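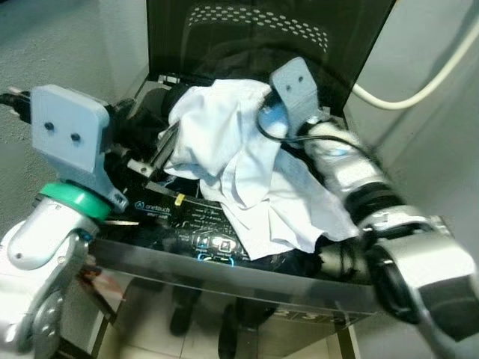
Américo Quintela has been helping people choose colors for their homes for 16 years, and he still asks every new client the same thing, which is what color their grandmother's kitchen was. "Most of them close their eyes before they answer," he told me over a very long pot of tea at his house in Clincombe. "Then I know what they really like." He is a great believer in small doses. A bright green ring among white and silver parts, he says, will pull your eye across a room faster than any painted wall, and it's the sort of thing he would like his more nervous clients to think about before they open a can. "They come to me wanting a green room. Very often they want one green thing, and plenty of quiet for it to sit in."

He came to the work sideways, after a job at the paint counter in Turcotte, where his sister-in-law had sent him for a summer (he stayed much longer). He learned to mix there, and to listen, and he still keeps the notebook of customers' names for colors: "wet dog," "Sunday," "my husband's good coat." It was there that he met Syafiqah Jugah, now his business partner, who had come in to complain about a yellow.

"It was a terrible yellow!" she said, laughing, when she joined us with a plate of biscuits. "I'd put it up in the hall and it made everybody look ill." 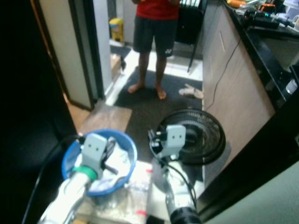

Floors, the two of them agree, are where people stop paying attention. Clients will fret for weeks over the walls and then put down whatever comes to hand. Syafiqah has a soft spot for a dark gray mat between a doorway and a row of cabinets, and she likes how a red t-shirt or a round blue bin looks brighter beside it. "You don't have to buy the color," she said. "You're wearing it. You're throwing your potato peelings in it." Américo prefers something warmer underfoot, and I gathered that they have had this conversation before.

Their fee for a first visit is 50 dollars, and they bring paint cards with them, big ones, that you can prop on a chair and live with until the weekend. Syafiqah won't let anyone decide under a ceiling lamp at night. 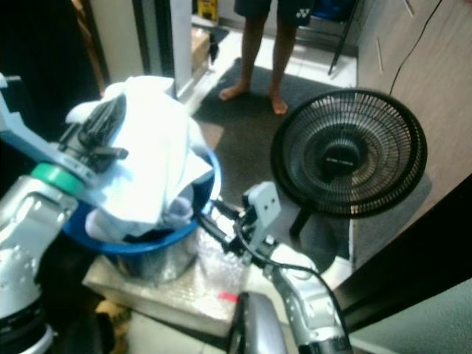
The trouble with white

I had saved my own question for last, as I have a bedroom to paint and had been leaning toward plain white. Américo put down his cup. "Which way does the window face?" he asked, and we were off for another half hour. He likes a white with a little gray in it for strong sun and a creamier one for a north room, and he wants the bed linen hung up beside the sample before I buy anything.

I have the cards on my dresser now. I'm leaning toward the creamy one, though my daughter says they all look the same.

Last updated: 29th July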